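Baiba Siliņa
ok thread on food waste at our place bc three people asked and I'm on the ferry with 40 percent battery. typing fast sorry

Baiba Siliņa
background: two adults, two kids, small kitchen in Gododport, one fridge that freezes lettuce if you put it at the back. groceries for the three months to the end of March came to $2,592. I have every receipt. my partner thinks this is a cry for help

Baiba Siliņa
so in January I started writing down everything we chucked. pad of paper stuck to the green bin lid. what it was, what it cost, why. no judgement, just write it down

Baiba Siliņa
first month: $118 in the bin. felt sick. that's a winter coat for the little one

Baiba Siliņa
worst offenders were not what I would of guessed. I figured leftovers. nope. it was bagged salad, fresh herbs, the last third of every loaf, and sour cream. so much sour cream. we don't even like it that much??

Baiba Siliņa
also condiments. not many dollars but they take up the whole door and then one day you find a relish from before the move

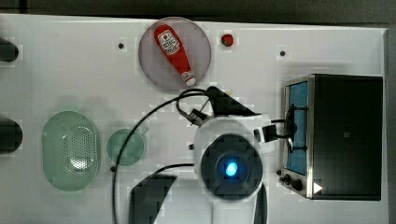

Does ketchup have to go in the fridge once it's open?
It keeps for a while in the cupboard because of the vinegar and sugar, but the flavour and colour hold up longer in the fridge. Check the label and go with what it says.

Baiba Siliņa
moving on. things that worked, in no order

Baiba Siliņa
1. the eat first shelf. top shelf, left side, anything with less than a few days in it. kids are allowed to take from there without asking. yogurt now vanishes on schedule

Baiba Siliņa
2. bread. we buy from Gakis on the hill, big loaf, no preservatives, rock hard by day four. now half gets sliced and frozen the same afternoon, before anyone's even had a sandwich. toast from frozen. zero loaves binned since

Baiba Siliņa
3. herbs. stopped buying them. that's the tip. cilantro goes in frozen cubes or we do without. parsley I'll buy if theres two meals planned with it that week, otherwise no

Baiba Siliņa
4. stopped doing one giant shop. I do a medium one and then a quick stop midweek at Tzavaras for veg. costs a bit more per item, total came down anyway. samina called this months ago and I ignored her, sorry Samina

Baiba Siliņa
(Samina Mengal, my neighbour, runs her whole household off one index card. I aspire)

Baiba Siliņa
5. soup night. whatever's limp. onion, carrot, celery, the sad zucchini, tin of beans, parm rind if we have one. the 8 year old hates soup night and has said so to her teacher

Baiba Siliņa
6. fruit. mushy berries into the freezer for muffins. apples live in the fridge now not the bowl. the bowl looked lovely and everything in it went soft

Baiba Siliņa
hang on, ferry's docking, back in a sec 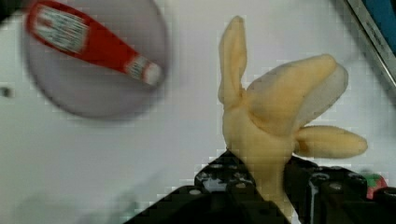 Baiba Siliņa

back. walking to the bus. where was I

Baiba Siliņa
things that did NOT work

Baiba Siliņa
the app. Plundia. you scan stuff in and it pings you before it goes off. lovely idea. I lasted 10 days. it pinged me about a turnip during a dentist appointment and I deleted it in the chair

Baiba Siliņa
meal plans for the full week. we get to the third night and someone's got a practice or a headache and then the chicken just sits there. I plan three dinners now and leave the rest loose

Baiba Siliņa
fancy produce bags. did nothing for the spinach. a paper towel in a tub with a lid did more, change it when it's soggy

Baiba Siliņa
regrowing green onions in a jar on the windowsill. technically they grow. they also smell like a pond

Baiba Siliņa
oh and dates. big one. best before is about quality, it isn't a safety cutoff for most stuff. if it's been stored right, yogurt a couple days over, I look, I smell, we eat it. meat I don't mess around with, cook it or freeze it by the date. expiry date (baby formula etc) is a different thing, don't go past that

Baiba Siliņa
someone asked re rice. cool it quick, into the fridge within the hour if I can manage it, eaten next day or frozen flat in bags. never left on the stove overnight. my mum did that for decades and I don't want to hear about it

Baiba Siliņa
numbers update. last month the pad said $44. down from the 118. most of that was one roast I forgot in the downstairs freezer with no label, so freezer burnt it looked like driftwood

Baiba Siliņa
which reminds me. LABEL THE FREEZER STUFF. masking tape and a marker, what and when. you think you'll recognize chili. you'll defrost chili and it'll be pasta sauce

Baiba Siliņa
if you only do one thing do the pad on the bin. two weeks even. you'll see your own sour cream pretty fast

Baiba Siliņa
not doing a spreadsheet template, stop asking lol. it's a pad. it has a grocery store logo on it and a coffee ring

Baiba Siliņa
bus is here. replies tonight after bath time, if you've got a good use for half a cabbage put it below pls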